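In Praise of the Long Bath

I have been meaning to write this since we moved to Flutside, where the house came with a shower you could park a bicycle in and no bath whatsoever. Everyone told me I would get used to it. I have had six years to get used to it and I am here to report.

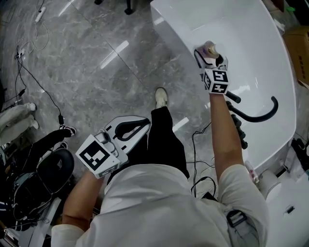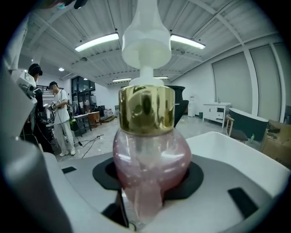

A white bathtub first, then a pink pump bottle.

Page last changed: August, in the evening

I grew up in a house where the bath was the only room with a lock that worked, and I suspect that is where it all began. You could take a library book in there (you weren't supposed to) and come out an hour later with wrinkled fingers and the plot of half a novel, and as long as you shouted "nearly done!" through the door every so often you were left in peace. I don't think a shower can do that for a child. You stand up in a shower, and standing up is what you do when you are on your way somewhere else.

The case against baths is always made with water, and I do take it seriously. I am careful with the tap and I keep a butt in the garden for the beans. But I notice that the same people who frown at my weekly soak will stand under a very hot shower every morning, and again after the gym, thinking about their emails. One bath on a cold evening, with the water going on the pots afterwards if you've been sparing with the soap, seems to me a modest sort of pleasure.

What really bothers me is the way baths are quietly going from new homes. When the flats went up on Ceser Road, 48 of them, I went to look round with a friend who was thinking of moving, and we didn't see a tub in any of the ones they showed us. The young man was very kind about it and said that people prefer showers now. Perhaps they do! But people with toddlers don't, I should think, and people with bad backs don't, and nor does anybody who has spent a wet afternoon on an allotment and can't feel their feet.

I know a shower is easier to step into, and when my knees go I may be very glad of one. I would only like there to be a choice. A decent plain tub can be had for 400 pounds if you aren't fussy about the shape, and I have seen people spend 3000 on a tap arrangement that frightened their guests.

We did put one in, in the end, last winter, in what used to be the box room. It is too close to the window and the door bumps it when you come in. I have read four library books in it so far and dropped only one, and the library was very decent about it.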